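Murnell toy and household swap is back, and it's getting bigger

March 19, 2026

If you've got a cupboard that won't shut, I have good news for you. The Murnell swap is coming back to the old Fliltier building in July, and I've been down to find out what's changing. 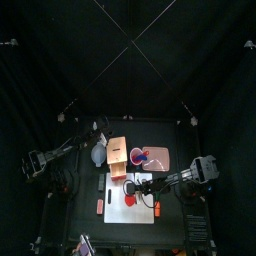 What's new this time

For anyone who missed the last one, you bring small things you don't want, you get tokens at the door, and you spend them on small things somebody else didn't want. No money changes hands on the swap floor. I went in with a bag of jigsaws and came out with a colander, two board games and a teapot I love far more than is sensible!

Last time 664 people came through the doors, and if you were there you'll remember the queue, which went past the bakery and most of the way to the bus stop. The organisers have taken the hint. They've booked both floors of the building, so toys and games will be upstairs and kitchen and household bits will be on the ground floor. There's a lift, and it was working when I visited, which wasn't the case last summer (I carried a neighbour's doll's house up three flights and I'm still talking about it).

The number of tables goes up to 67. A few of those are set aside for baby things, as the parents I spoke to last year were fed up with digging through saucepans to find a stacking cup. I think that's a very good move.

Tokens have changed too. You used to get one for each item, full stop, and people were turning up with carrier bags of fast-food freebies and going home with somebody's good casserole dish. Now there are two colours. A green one gets you something small, a yellow one gets you something bigger, and the people at the door decide which you get. I can see a few arguments coming over that, but it seems fairer to me.

What you can and can't bring

Toys, games, puzzles, mugs, plates, pans, storage tins, picture frames and small ornaments are all fine. Please give them a wash first. Puzzles should be complete, or have a note on the box saying what's missing.

They won't take anything with a plug this year. Last summer they did, and testing everything took up a whole side room and most of a day. Car seats, cycle helmets, knives and candles are out as well, and so is anything too big for one person to carry. Clothes have their own swap in the autumn, so hang on to those.

Drop-off is on the two evenings before the swap, from five until eight, round at the side door. You can also bring things on the day, but you'll wait longer. There's a limit of 20 items per household, and yes, I did ask whether a box of toy cars counts as one. It does if the lid stays on.

The repair corner

This is the bit I'm most excited about. Nuvano, the repair café from the other end of the high street, is taking the back room for the day, and you'll be able to take along a wobbly toy or a pan with a loose handle and have it looked at while you browse. There's no charge, though there'll be a tin for donations. They reckon they can fit in a fair few jobs if people keep to one item each. Sewing repairs are included, so that bear with one ear might be in luck.

Liu, the noodle place on the corner, is doing the food. I had a bowl while I was scribbling my notes and can report that the spicy one means it.

Where the money goes

Entry is still free, but the raffle and the cake table brought in £1280 last year. Of that, £700 went on new shelves for the toy library, and the rest is paying for this year's hire of the hall. If there's anything left over this time, the toy library would like some more outdoor games, having been asked for a giant skittles set by pretty much every school in town.

Anything not taken by the end of the afternoon goes to the charity shops that have signed up to collect, and broken bits go to the tip. Please don't leave bags outside the building after closing. It rained on them last year and the whole lot was ruined, including a very nice train set.

How to get involved

Helpers are needed for setting up, for the door and for the big tidy at the end. You get first look at the tables before the doors open, so there's something in it for you. There's a sign-up sheet in the library, next to the returns box, and another on the counter at Liu.

Doors open at ten and close at three. Bring your own bags, and if you see a yellow teapot lid with no teapot, it's mine, so come and find me.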